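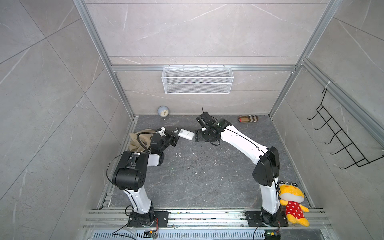

Figure 4. Marble-pattern wall tile over a charcoal stone-texture floor.

4. Setting the wall tile

Clerkwood wall tile is supplied in cartons of 22. Open every carton before you start and mix tiles from all of them. Shade varies slightly between batches, and part number 1097 (pale gray, white vein) shows it most.

CAUTION: Do not set tile over fresh plaster, loose paint or damp board. Prime with Sova primer first and let it dry overnight.

4.1 First course

1. Draw a level line 105 mm above the highest point of the floor.
2. Screw a straight batten along the line. Check it again with the level after the last screw is in.
3. Spread adhesive with a notched trowel, no more than one square meter at a time.
4. Press each tile into place with a slight twist. Insert spacers at the corners.
5. Wipe adhesive off the tile face with a damp sponge.

NOTE: Veining has no fixed direction. Turn tiles end for end until the joints look right – do this dry, on the floor.

4.2 Inside corners

1. Finish the back wall first, then the sides.
2. Leave a gap at the corner. Fill it with Fumalari sealant, not grout.
3. Wait until the sealant has cured before hanging any shelf or basket on the wall.
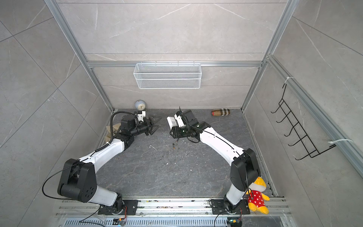

4.3 Grouting

1. Remove the batten and set the bottom course.
2. Pull out all spacers.
3. Work grout into the joints diagonally. Nearly 100 percent of the joint depth must be filled.
4. Wipe down with clean water and buff when a haze forms.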